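The bookcase cloth came from the market in Lollenham, folded into a square and tied with string. Thongchai bought it to hang over the ugly wall by the stairs. He never got that far. He spread it out first, to see the creases.

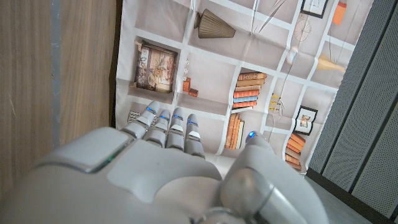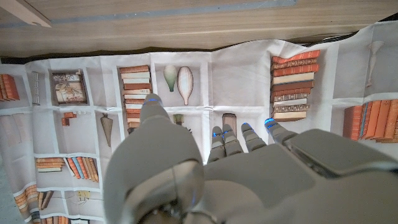
His mother had owned shelves like that in Staltham – white ones, with more vases than books. She sold them one November, when he was 22, and he carried them down to the van himself.

He thought about ironing the cloth, then about the nail he would need, and the hammer he had lent out. It was getting late. He put the kettle on and left the cloth where it was.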